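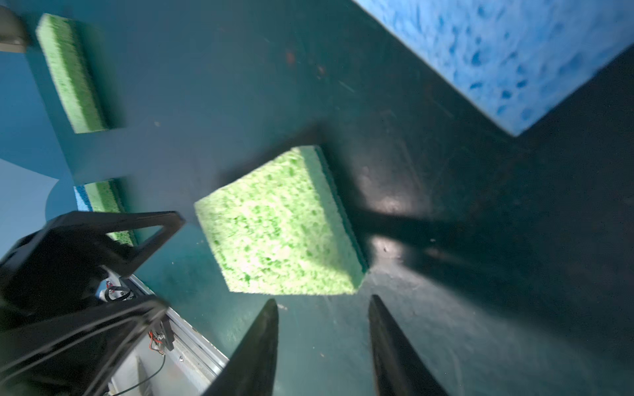 Cellulose sponge, green.

Report on the visit to the Clekberg sponge works, Drenis

The Lacerda Regional Purchasing Office attended the open day held by Clekberg at its Drenis works on Thursday, June 18, 2026. The Office buys cleaning supplies for schools, public libraries and long-term care homes in the region, and the present agreement for kitchen and washroom sponges comes up for renewal next spring. Staff from six member sites joined the visit. The party travelled by coach from Lacerda and was received at the gatehouse at ten o'clock.

The works stands on the east side of the Drenis canal, in a brick building that was formerly a paper mill. Production moved there from the centre of town when the older premises became too small. Water is still drawn from the canal for cooling, although all process water now comes from the municipal supply. Visitors were issued with safety glasses and ear protection and divided into two groups, one starting at the pulp store and the other at the finishing hall.

Manufacture

Cellulose sponge begins as sheets of wood pulp, which arrive by rail in bales and are steeped in caustic soda. The treated pulp is shredded, aged and then dissolved to form viscose, a thick orange-brown liquid with a strong smell of sulphur. Visitors saw this stage through a window only. Short plant fibres are added for strength, followed by dye and crystals of sodium sulphate. The size of the crystals determines the size of the holes in the finished sponge. Coarse crystals are used for car-washing and tile-grouting blocks, finer ones for the household grades.

The mixture is packed into moulds and heated. The crystals melt and drain away, and the block that remains is washed, bleached where a pale colour is wanted, and rinsed again. Our guide noted that washing takes up the greater part of the production time and accounts for most of the water used at the works. A recovery plant returns the sodium sulphate to the start of the line. It was closed for maintenance on the day, and the party did not see it.

Cutting is done while the blocks are damp. A small amount of magnesium chloride is left in the material to keep it soft in the packet. Sponges for export to drier climates are given slightly more.

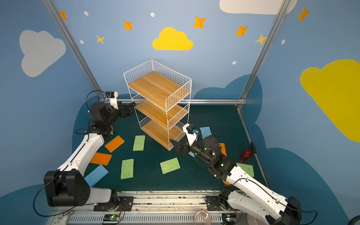 Orange, green and blue sponges, with wire shelving.

Colours and grades

Much of the discussion in the finishing hall concerned colour. Several member sites keep separate colours for separate tasks in order to prevent a sponge used in a washroom from finding its way into a kitchen, but practice differs from one site to the next. At one school blue is for food preparation surfaces; at a care home in the same town it is for basins. Staff who work at both sites have asked more than once for a common scheme. Clekberg confirmed that it can supply any of its standard colours at the same price, and that dyes are added to the viscose itself, so that the colour runs through the full thickness of the block.

The Office asked about colour consistency between batches. Some variation is to be expected. The supplier holds reference samples from each batch and will match an order against them on request, although this may add a week to delivery.

Two grades were offered for consideration. The Andis grade is a close-textured sponge intended for dishes and worktops. The heavier grade, sold by catalogue number 2982, is meant for floors and walls and is supplied without wrapping. Member sites presently order both kinds from two different suppliers, and there would be some saving in freight if they were combined. 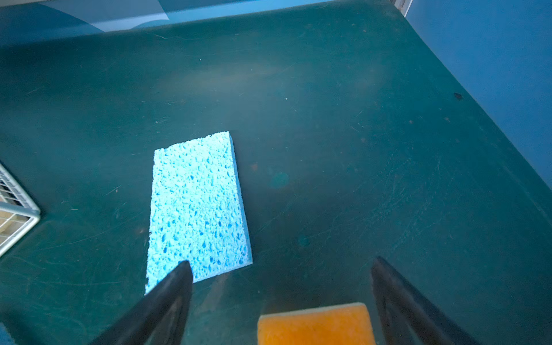 Surface of a blue cellulose sponge.

Testing and storage

The testing room was the part of the visit that prompted the most questions. Samples are weighed dry, soaked, drained and weighed again, then rubbed over a ribbed plate until they begin to break up. The laboratory keeps its own records of these tests and agreed to send the Office the results for both grades. They had not been received when this report was prepared.

Clekberg recommends that unopened cartons be kept away from radiators and that opened packets be used within the season. A sponge that has dried hard is not spoiled and will soften in warm water. The Office has in the past received complaints about "stiff" stock from the Lacerda depot – these will be looked at again in light of this advice.

On disposal, the plain cellulose grades may go into municipal compost where the local program accepts them. Sponges with a nylon scouring layer may not. The packaging is a paper band on smaller orders and a carton of 40 on larger ones.

General arrangements

Lunch was provided in the works canteen. The open day was well attended, with over 201 visitors signed in by midday, and the corridors near the finishing hall were crowded in the early afternoon. The stairs to the testing room are steep and there is no lift. Any future visit should be arranged outside the open day, preferably in April, when the works has said it can receive a smaller group.

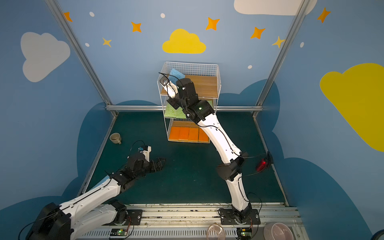

One of the care home staff remarked on the return journey that a common colour scheme would be worth more to her site than any change in price, and asked that it be settled before the new agreement is drafted. The Office has undertaken to circulate a proposed scheme to all member sites for comment. Sites that already have printed wall charts are asked to send in a copy.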